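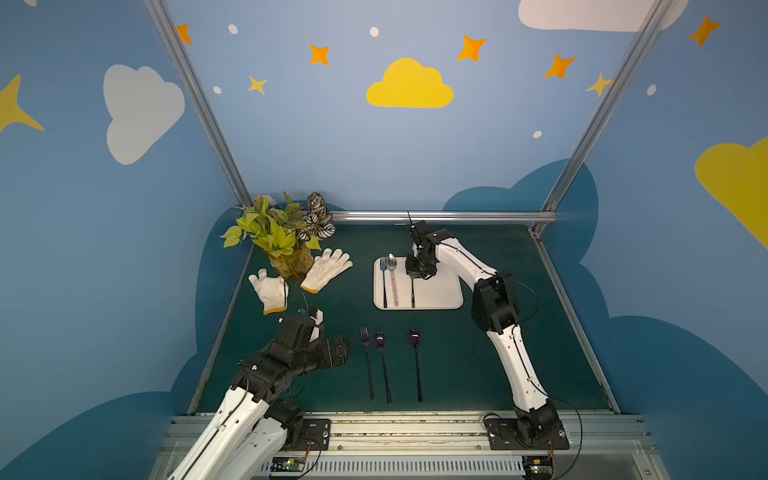
About Us

Posted Friday, May 16, 2025 by the Drarnwood planning desk

Drarnwood helps schools, kitchens and small shops figure out what robot equipment to buy, what it will cost to run, and when to buy it. We don't build arms and we don't sell them. We work for the people who have to fill out the purchase request, and we love this stuff - the quoting, the floor plans, the long afternoons spent finding out whether an arm can set down a spoon the way a person would!

We started with a single client, a community college that wanted a training cell and had a quote for one in hand. The quote covered the arms and the controller. It left out the table, the rails, the spare gripper fingers, the extra circuit for the room and the hours somebody would spend learning the software. We built them a budget with all of that in it, the college bought a smaller system than it had planned on, and word got around. Most of our clients still come to us that way, with a quote on the desk and a feeling that something is missing from it.

What we do

Every job begins with the task. Tell us what you want picked up, where it comes from and where it has to end up, and we'll write that down in plain words before anybody opens a catalog. Then we try it on the bench. Flatware is one of our favorite tests (forks and spoons are thin, shiny and awkward to grip, and everyone knows what one laid out neatly on a tray ought to look like). Two arms sharing one small table will also tell you a lot about reach and elbow room, and we would much prefer you learn that on our table than on yours.

After the bench work you get a written plan. It has a purchase list, a first-year budget, a second-year budget and a calendar. The calendar matters more than people expect. A lot of our school clients close their books before the summer, and several of our kitchen clients can't have anything installed in December, so we plan backward from those dates. Lead times go in too, along with the name of the part most likely to hold everything up.

The Paklow worksheet

Paklow is our budgeting worksheet, and we're proud of it. It has 128 lines. Some of them are big, like the arms themselves, and some are the small things that get forgotten - cable, bolts, gripper pads, a tray that doesn't slide. A line can be left at zero, but it can't be deleted, so the person signing off can see that you thought about it. Clients keep their copy and are welcome to use it again without us.

The Forsberg room

Our bench space is called the Forsberg room, after the street our first office was on. It's 896 square feet, with good light and too few outlets. Clients are welcome to come and spend the day. Bring your own parts if you can! We've had people show up with seed packets, bottle caps, hairbrushes and a whole crate of bread pans, and we learned something useful from each of them. If your piece is too big to carry in, call ahead and we'll work out a visit to you.

Who we work with

We keep our list to 40 clients a year so that each plan gets proper attention. Konutine, a catering supply firm, has been with us the longest and now plans its equipment purchases two years out. The rest are a mix of trade programs, bakeries, packing rooms and a few libraries.

We charge a flat fee for each plan and take no commission from anyone who makes or sells equipment. If the bench work says you should wait a year, the plan will say so, and we'll put a date on it for looking again.

Contact: Drarnwood, Suite 1659 - visits by appointment | © 2025 Drarnwood | Back to top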